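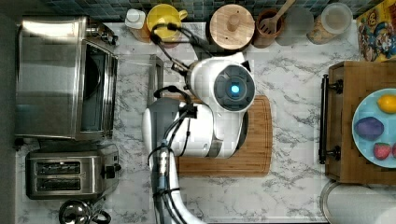 White marble-patterned counter, small tiles behind

Flellow Arnaud Soil Block Maker, 2-inch
Item 2176

If you start seeds indoors and you've never tried soil blocks, I'm a little jealous, because the first tray is so much fun. You pack damp potting mix into the cells, squeeze the handle, and out come ten square cubes of soil that stand up on their own with a dimple in the top for the seed. No plastic cells to wash and stack and lose in the garage! The roots grow out to the side of the block, meet the air and stop, and when you set the plant out in the garden they take right off again.

The Arnaud is the one we use ourselves. It was designed by Killian Gaillard, who grew bedding plants for market before he started bending metal, and it's put together in the Graltosach workshop. Each squeeze makes two rows of five blocks, every one 2 inches on a side. That's a good all-around size for tomatoes, peppers, lettuce, cabbage, zinnias, basil — pretty much anything you'd otherwise put in a small pot.

What it's made of

The body and the plungers are stainless steel. The grip is ash, oiled and not varnished, and wide enough for two hands if you're working a big batch. The springs are on the outside where you can rinse them (the old model had them tucked inside, and grit got in there something terrible). Everything comes apart with one wrench, and the wrench is in the box.

You also get ten round seed pins, already fitted. If you like to drop smaller blocks into bigger ones as the plants grow, order the square pins, item 763. They leave a hole that fits a 3/4-inch block, and they screw in where the round ones were. It takes a few minutes.

Getting good blocks

Most trouble comes from a dry mix. It needs to be much wetter than you'd use in a pot, like thick oatmeal, and a handful should drip a little when you squeeze it. Pile it deeper than the block maker is tall. Push down hard, twist, push again in a different spot, and scrape the bottom flat on the edge of the tub. Then set it on the tray, press the handle and lift slowly while you're still pressing.

Dunk the whole thing in a bucket of water between squeezes. It makes a real difference.

Ordinary bagged potting soil can be too coarse and chunky. We like Kistcombe Fine Blocking Mix, made with sifted compost and peat, and it holds together beautifully even after a couple of weeks of watering. If you mix your own, put it through a half-inch screen first and skip the big perlite.

Water from below or with a soft mist. A regular watering can will knock the corners off for the first few days, and after that the roots hold everything in place and you can pick a block up with your fingers.

Looking after it

Rinse it before the mix dries. Once a season, rub some plain vegetable oil into the handle and put a drop on each spring. Hang it up if you can — a plunger that sits under a pile of pots all winter can get bent.

Good to know

It's not a light tool, and loaded with wet mix it's heavier still. Small hands do fine with it, but if your wrists bother you, the four-block version is easier to lift. Trays are sold separately. Any flat tray with low sides will do, and old cafeteria trays are wonderful if you can find them.

Comments

Petra W.
Used mine for onions this year, four seeds to a block, and planted the whole clump out. Best onions I've had. My first blocks fell to pieces, so believe them about the water!

Quentin Delorme
Do the square pins fit the older model with the inside springs? I have one from a yard sale and the threads look finer.

Flellow
Hi Quentin, they don't, sorry. The thread changed when the springs moved. The round pins for the old one are still around, so send us a note and we'll dig some out.

mudroom_mary
Handle is great. Wish it came with a tray. Did three flats of lettuce on Monday and my kitchen floor will never be the same.

Quentin Delorme
Note sent, thank you. Does the Kistcombe mix keep over the summer once the bag is open?

Flellow
It does if you fold the top over and keep it out of the rain. It'll dry out some, so wet it the night before you use it.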